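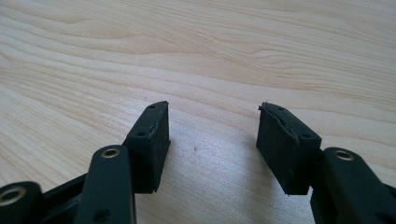 The hand-held gripper, open over one of the tables in the demo room.

Torkik opened its workshop to visitors on Tuesday, October 29, 2019, and I went with a colleague from our packing department. We had signed up in April, when the first date was announced and then moved. The building is the old Zalewska print works, a short walk from the bus station. Parking is on the street only.

We were put in the second group of the morning. Natalina Sartori, who runs the training side, gave the introduction. Torkik employs almost 90 people, most of them upstairs in software. The ground floor is where the hardware gets built and tried out, and that is where we spent most of the visit.

The main stop was the gripper table. A person holds the tool and does a job by hand, such as picking up a part and putting it in a tray, and the recordings are used later to teach a robot arm the same job. Sartori told us they had 235 recordings of the tray job so far and wanted a lot more before trying it on the arm. 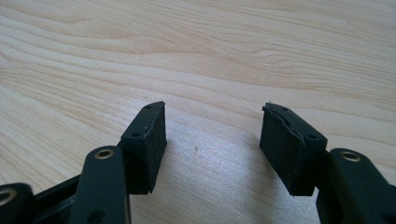 The pads take most of the wear. On the tool we looked at, the edges were frayed and torn on both sides, while the black linkage arms with their brass-colored rings looked fine. I asked Raffaele Melis how often pads get changed. He said there was no fixed schedule and that he goes by grip – when parts start to slip, he puts on new ones. Our own suction cups at work are handled much the same way.

Visitors could then try the tool at the next table. It is lighter than I expected, but closing it gently takes practice. I dropped a bottle cap four times before I got it into the tray. My colleague did better.

After a coffee break we saw the Jollora cell, a fenced arm loading cartons. It ran for a few minutes and stopped once on a sensor fault, which Melis cleared at the panel. For our line this was the more useful part, as our cartons are close to that size. He would not give a price but took down our carton dimensions and said he would send a cycle time estimate.

The last talk, on the Venonura scheduling software, was mostly slides. We left before the questions to catch the bus. Visitors need closed shoes for the ground floor, and bags have to stay in the lockers by the front desk.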